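February, still

The radiator man came at 11 and left with the part he came to fit, so I spent another day in two sweaters.
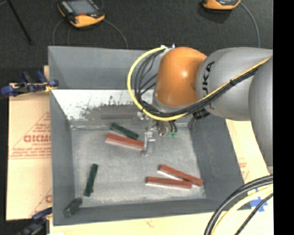
Gray bin, orange joint.

Georges Srour rang after lunch to ask if I'd finished the Hiltow library book. I have read 70 pages of it in three weeks. It's a history of the Fernach canal, and so far they have not dug any canal. They have argued over a field. I told him I was finding it absorbing and he said good, he had the second volume put by for me.

Walked down to Penlow for bread and came back with a lemon, two stamps and a jar of something orange from the reduced shelf. The label says it goes with fish. I don't have fish. Toast for supper, then, made from the heel of the old loaf, with the jar standing by in case.

Letter from Naqvi about the gas bill, which is $192, for a month in which I could see my own breath in the bathroom. They also wish me to know I've earned 200 points. I read the whole leaflet twice and can't find a thing they're good for except a tote bag, and that's more than 200.

Must ring the radiator man. Must also find the page I was on, as the stamp I was using for a bookmark has gone out on the gas bill.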